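Robotik-AG Rindberg: Zwischenstand Sortieraufgabe

Die AG arbeitet seit August an der Aufgabe »Einräumen mit zwei Greifern«. Vorgegeben sind ein offener Behälter und ein Satz Kleinteile unterschiedlicher Form und Steifigkeit. Beide Greifer werden von Hand geführt, aufgezeichnet werden Kamerabild und Öffnungsweite. Aus den Aufnahmen trainieren die Schülerinnen und Schüler anschließend ein Modell, das auf dem Armpaar im Werkraum läuft. Aufgenommen wird auch außerhalb der Schule, damit das Modell nicht nur den Werktisch kennt. 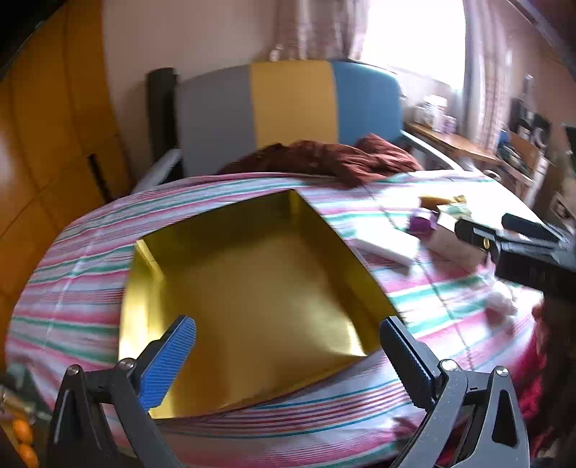
Behälter mit goldfarbener Innenseite zwischen den geöffneten Backen, rechts der zweite Greifer über einem Karton.

Der Datensatz umfasst derzeit 1.731 Durchgänge. Verlangt sind 1.000, allerdings nach Abzug der fehlerhaften. Als fehlerhaft gilt ein Durchgang, wenn ein Teil außerhalb des Behälters liegen bleibt, wenn beide Greifer dasselbe Teil fassen oder wenn die Zeitstempel der Kameras auseinanderlaufen. Die Durchsicht hat Lena Bednarek übernommen, das Prüfskript stammt von Pirmin Bachmann. Version 2 des Skripts verwirft zusätzlich Durchgänge mit starker Bewegungsunschärfe beim Anfahren. Der Schwellwert ist noch strittig: Zu streng eingestellt, fallen vor allem die schnellen Durchgänge heraus, und das Modell lernt ein unnötig langsames Anfahren.

Bei den Backen bleibt es vorerst bei den blauen, geriffelten Auflagen. Glatte Auflagen wurden erprobt und wieder abgebaut.

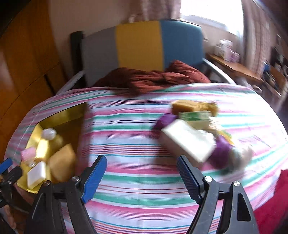 Milagros Cantero hält die Reihenfolge für das größere Problem. Solange jede Gruppe die Teile in beliebiger Folge einräume, lerne das Modell einen Mittelwert, den so niemand gezeigt habe; sie schlägt vor, mit den großen Teilen zu beginnen und dies im Protokoll festzuhalten.

Über den Vorschlag wird beim nächsten Treffen abgestimmt. Bis dahin bitte die Reihenfolge je Durchgang in Spalte 8 der Tabelle eintragen und die Akkus nach der Aufnahme wieder ans Ladegerät hängen.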